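首页 › 数据库工具 › 连接与迁移 › Rendosine

分类:PostgreSQL 周边 / 结构迁移 / 命令行

Rendosine 4:给已经有历史包袱的数据库用的迁移工具

大多数迁移工具的演示都从一个空库开始:建一张 users 表,加一列 email,回滚,再加回来,掌声。很遗憾,我们的客户里没有谁的库长这样。他们的库里有叫 tmp_new_final2 的表,已经在线上跑了六年;有一个触发器,注释写着“上线后删除”;还有一批外键,约束的对象早就换了含义。

Rendosine 是 Wirnska 为这种库写的。它读取现有的 PostgreSQL 结构,和你仓库里声明的结构做比较,生成一份可以读的 SQL,然后停下来等你点头。它不会自作主张地执行,哪怕你在配置里写了 auto: true。这个选项在第二版里存在过,后来我们把它改成了打印一行警告。

它做什么

比较结构。表、列、索引、约束、视图、物化视图、函数、触发器、序列、扩展、行级安全策略都在比较范围内。列的重命名需要你在声明文件里写明旧名字,否则会被当成删一列、加一列。我们试过让程序去猜,猜对的时候大家觉得理所当然,猜错的时候丢一列数据,于是这个功能没有活过内测。

估计锁。每条语句前面会标出它要拿哪一级的锁,以及对应表的大致行数。行数取自统计信息,如果你的库很久没有 ANALYZE,数字会很有想象力。

拆分步骤。加非空约束、建索引、换列类型这几类操作,默认拆成可以分开执行的几步。索引一律用 CONCURRENTLY,失败后留下的无效索引会在下次运行时列出来,并附上清理语句。

回填数据。回填按主键分批,默认每批 1,000 行,批与批之间可以设停顿。中断以后从上次的位置接着跑,进度记在一张单独的表里。请不要手工改这张表。每个季度都有人改。

它不做什么

没有图形界面。我们画过一版设计稿,里面有很漂亮的关系图,连线会自己避让。拿一个有 736 张表的库试了一下,得到一团毛线,大家看了一会儿,散会。

不支持 MySQL。支持与否每年讨论一次,结论每年一样,会议纪要也可以直接沿用。

也不替你写迁移说明。工具能告诉你这一列会变成 bigint,至于为什么三年前选了 varchar,请去问当时的同事,如果还找得到的话。

安装与要求

Rendosine 是单个可执行文件,提供 Linux 和 macOS 版本,Windows 用户请走 WSL。服务端需要 PostgreSQL 10 以上。连接账号要能读系统目录;只做比较的话,给只读权限就够了。经过连接池时请使用会话模式,事务模式下咨询锁会失灵,程序检测到之后会直接退出,退出信息写得很长,希望有人读。

常用命令:
rendo diff 比较并输出 SQL
rendo plan 输出带锁级别的执行计划
rendo apply 逐步执行,每步确认
rendo backfill 分批回填,可续跑
rendo doctor 检查无效索引、未验证约束和孤立序列

doctor 原本是支持团队的内部脚本,后来发现用得比正式命令还勤,就收编了。在 Wandasow 的库上第一次运行时,它列出了 1,377 条提示,对方回信问能不能加一个 --quiet。加了。现在 --quiet 只输出总数,看上去会平静许多。

版本与授权

社区版包含 diff、plan 和 doctor,免费,用在哪里都行。团队版加上 apply 和 backfill,按数据库实例计费,只读副本不算。企业版另有审批流程和审计日志,审计日志可以导出成表格,因为审计的人只收表格。

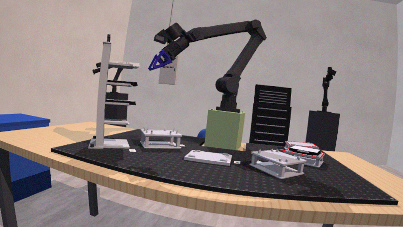 团队版试用期为 18 天。原计划是两周,做计费的同事坚持要给“第一周还没拿到数据库权限”的用户留点余地。事后看,留得还不够。试用期结束后 apply 会停用,已经生成的 SQL 都还在你手里,用 psql 照样能跑,我们没有办法也没有兴趣拦着。

从 Paewai 迁过来

Paewai 停止维护之后,不少人来问怎么换。rendo import 能读它的迁移目录和版本表,把已执行的记录原样带过来,编号不变。Paewai 允许两个文件用同一个编号,Rendosine 不允许,碰到时会要求你选一个排在前面。选之前最好看一眼生产库里的实际结构,两个文件里往往有一个从来没在那儿跑过。

自定义钩子要重写。原来的钩子是任意 shell 脚本,我们见过在钩子里重启整台机器的。新的钩子只能是 SQL 文件,放在 hooks 目录下,按文件名排序执行。

已知问题

分区表的默认分区改名后,plan 会多报一次锁,执行时不受影响。声明文件里的中文注释在旧终端上可能对不齐,这一条排在待办列表里很久了,位置相当稳定。带表达式的唯一索引如果用了自定义函数,比较结果会区分大小写,5 月的小版本会修。

反馈请附上 rendo doctor 的输出和服务端版本号。只写“不行”的工单我们也会回,回的内容是请附上输出和版本号。

最后更新:2022年4月14日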